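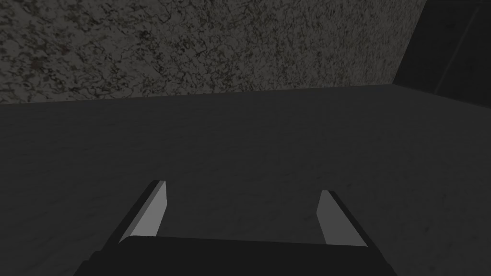
*Table surface, computer rendering*

## Karby table hire: FAQ

**How long can I keep the tables?**
Up to a week. After that we charge £200 for each further week.

**Do you deliver to Rundholm?**
Yes, except in October, when the depot is shut. Collection is free.

**What if a top gets scratched?**
Tell Rosine Besnard when you return it. Light marks are not charged.

**Can I cancel?**
Yes, up to two days before delivery.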